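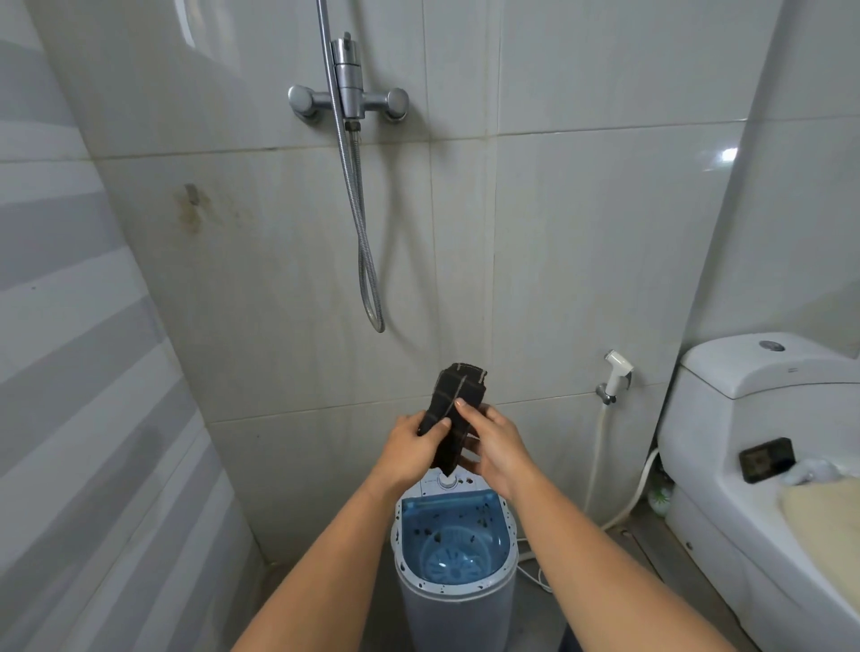 Plaid cloth day in the small washer.

A few people asked how I get by without a laundry room, so I'm putting it all in one thread. I live in Okorlow, top floor, one bathroom, no hookups anywhere. The washer stays in the bathroom by the shower wall. I've been doing laundry this way for 3 years.

Before that I used the laundromat on Irham Street. It was fine until they cut the evening hours. I work until eight most nights, so that was the end of that. It's also a long walk with a full bag, uphill on the way home.

What goes in the small washer: shirts, underwear, socks, dish towels, pillowcases, one light blanket at a time. What doesn't: jeans, bath mats, the comforter, anything with a rubber back. I still take those to Irham Street once a month and get it all done in one go.

The dark plaid cloth is from the Makamum market. I've had it a long time and the edges are frayed. It lives on the back of the couch and gets used for everything, so it needs washing more than most things I own. I wash it alone. Dark cloth with a pale load was a mistake I made once, with a set of white napkins that I still use but don't put out for company.

Steps, for anyone who wants them. Shake it out first, out the window or over the bathtub if you have one. I don't. Then fill with lukewarm water before any clothes go in, and mix the detergent into the water. If you pour it straight onto dark fabric you can get streaks.

I use Hopkin liquid, the unscented one. Half of what the bottle says. The bottle is written for big machines, and in a small tub the full amount means rinsing until midnight. If the water still looks milky after the second rinse, use less next time.

Fold before you load. I fold the cloth over on itself and lower it in flat. If it goes in as a wad it stays a wad, and the middle comes out about as dusty as it went in.

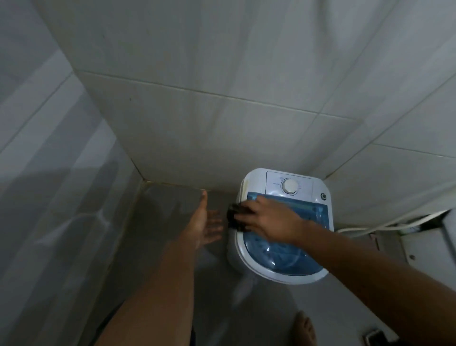

Then the lid goes on and I set the timer. I do 8 minutes for the plaid and for anything else that isn't really dirty, longer for dish towels. I used to run everything for the longest time on the dial because I thought more was better. My T-shirts got thin and I stopped doing that.

While it runs I clean the sink or sort the next load. I don't leave the apartment. My downstairs neighbor had a leak from somebody else's bathroom a few years ago and I don't want to be the next one.

First rinse is 5 minutes in clean cold water. Second rinse is the same. With towels I sometimes do a third. You learn to go by the feel of the fabric. If it's slippery there's still soap in it.

Question from the replies: does it get things as clean as a real machine? For regular wear, yes. For grass stains or cooking oil, you have to treat the stain first. I rub in a little of the same Hopkin with my thumb and leave it while I eat dinner.

Another one: how much water? I've never measured it. My water bill went down a little when I quit doing half loads by hand in the kitchen sink, but I also started taking shorter showers that same winter, so I can't tell you which one did it.

Power: plug it in somewhere that stays dry, keep the cord away from where you stand, and unplug before you put your hands in the water. My building's outlets are old, so I had the super look at ours before I plugged anything in.

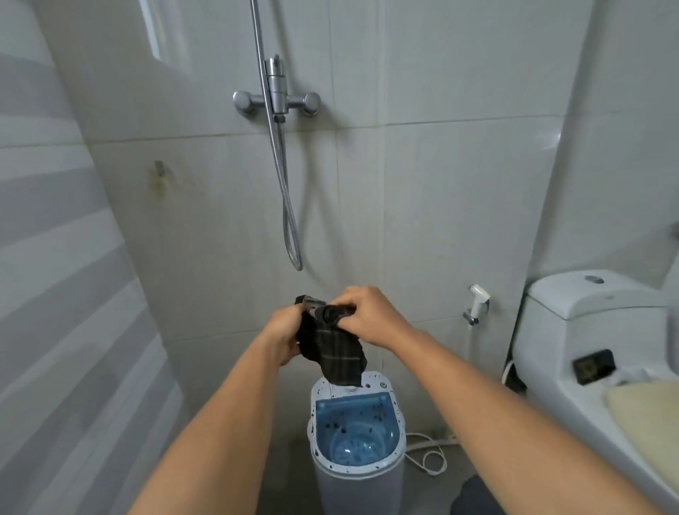

Wringing is the part that takes practice. Start at one end, roll it up as you go and twist in the same direction the whole way along. Doing it in the middle of the room means mopping the room. I hold the plaid right over the open tub and twist it there, with the loose part hanging down over the opening, so the water has somewhere to go. Go easy on anything with a frayed edge. I also don't twist wool or anything knitted. Those get rolled in a dry bath towel and pressed.

After that I shake the cloth out once, hard, and pull the corners square. It saves ironing. I haven't ironed the plaid since I bought it and I don't plan to.

Drying: I have a folding rack in the bedroom, set up by the window. In summer the plaid is dry by evening. In December it takes until the next afternoon, and I turn it over before I go to bed. I don't put it straight on the radiator. I did that with a sweater and it went stiff along one side.

Lint. Dark fabric sheds, and it ends up all over the tub and the rim as little dark specks. Wipe it down after the last rinse with a rag while it's still damp. Once it dries on, you'll be picking at it with a fingernail. Do the top by the knob too. I skip this more often than I should.

Same goes for the shower tile. Soap and lint end up along the bottom row and in the grout, and the grout in this bathroom was stained when I moved in. I've tried baking soda on it and a stiff brush. It got a little lighter. I asked the landlord about regrouting and I'm waiting to hear back.

Leave the lid off when you're done so the inside can air out. If it starts to smell, run it with plain warm water and a cup of white vinegar, then again with just water. I do that at the start of every month.

Somebody asked if it's worth the money. I was paying close to 300 a year at Irham Street, counting the dryers. Now I pay for the one trip a month and the detergent. The washer paid for itself some time ago. It does take up floor space, and you have to like doing small loads often. If you save everything for one big day, get a bigger machine or keep going to the laundromat.

Edit 21/12/2024: several people wanted to know if flannel sheets fit. A twin flat sheet does, by itself. A fitted one balls up and doesn't get rinsed right. I take my fitted sheets to Irham Street with the jeans.

Next load is dish towels. I'll answer the rest of the replies after that.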